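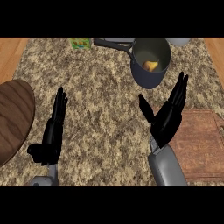
Notas do orador – campanha de fundos para a recuperação do moinho de Stetport

Diapositivo 1. Apresentar o objetivo: financiar a consolidação da parede norte e a nova cobertura. A obra fica a cargo da Betonora. Início previsto para setembro.

Diapositivo 2. Modalidades de donativo. São 2: donativo simples, sem contrapartida, e patrocínio de uma laje gravada no pátio. Indicar que cada laje leva no máximo 14 caracteres por linha. Os acentos contam como parte da letra, os espaços contam como caracteres.

Diapositivo 3. Situação em 2 de fevereiro de 2020: 118 lajes reservadas num total de 500. Distinguir reserva de pagamento – a reserva sem pagamento caduca e a laje volta à lista.
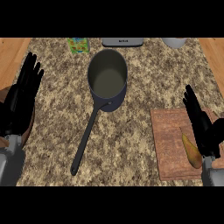 Bancada de granito com tacho de cabo comprido.

Diapositivo 4. Circuito do dinheiro. Os pagamentos entram pela plataforma Flimlow, que emite o comprovativo. O recibo para efeitos fiscais é enviado em separado. Pedir o número de contribuinte no momento do pagamento; depois, a correção é manual.

Diapositivo 5. Gravação. A oficina Hsueh só aceita textos em lote fechado. Alterações posteriores ao fecho obrigam a nova peça, a cargo do doador. Mostrar o modelo de prova e ler em voz alta a linha sobre abreviaturas.

Perguntas: reservar tempo para a localização das lajes (não é possível escolher a fila). Formulários em papel junto à saída.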